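Clearing off the white table

I finally dealt with the table in the back room this August. It had been covered since spring, mostly with mail, cable ties, and the small stuff that comes out of pockets. I need a flat surface to work on in the evenings, and for months I had been using a corner the size of a dinner plate and pushing the rest back.

I started around 7 p.m. and took everything off at once. In the past I have tried sorting in place and it never gets finished. This time it all went on a bed sheet on the floor, and I wiped the table down with dish soap and warm water. There was a ring from a coffee mug that took three passes. The rest came up easily.

Then I went through the pile. Most of the paper was recycling. I kept the tax letters, the warranty for the dehumidifier, and a postcard from Kristýna Kollár that I had thought was lost. The cables went in the hall closet with the other cables, and I know that is only moving the problem to another room.

What was left was small: screws, felt pads, a few keys, thread, fuses, pencil leads. For that I wanted one box and no more than one. I had a wicker tray before and it was a bad choice. Screws went through the weave, and you couldn't wipe it out. Wilma Purves told me to get something see-through so I would stop opening every lid in the house looking for a fuse.

I bought mine from Flilluna, a little housewares shop near my bus stop. It's acrylic with a smoky tint. I looked at a clear one too, but clear plastic shows every fingerprint and the shop's display model already looked tired. The smoky one hides that better and you can still tell what's in it if you look for a second. 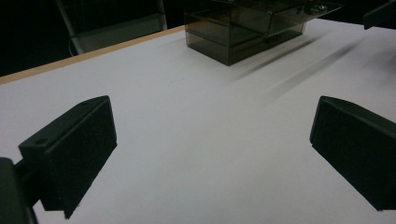

The smoky acrylic box on the white table.

I keep it toward the far side so the front stays open for work. I tried it on the left first and kept hitting it with my elbow.

A few notes after using it for a while. It scratches if you clean it with a paper towel, so I use a soft cloth. It slides on a smooth surface, and I may put some of those felt pads under it. I no longer put keys in it. They are loud and they mark the bottom.

I threw out more than I expected to. I sorted the screws by length and kept 56. The rest, about 200, were stripped, rusty, or from furniture I don't own anymore. Igor Vondráček took a jar of the usable extras for his shed.

My rule now is that the table gets cleared before I turn the light off. Mail goes to the kitchen and tools go back in the drawer. I have missed two nights so far, and both times it took a couple of minutes to fix in the morning.

The hall closet is next. I opened it yesterday, looked at the cables, and closed it again. I'll need another bed sheet.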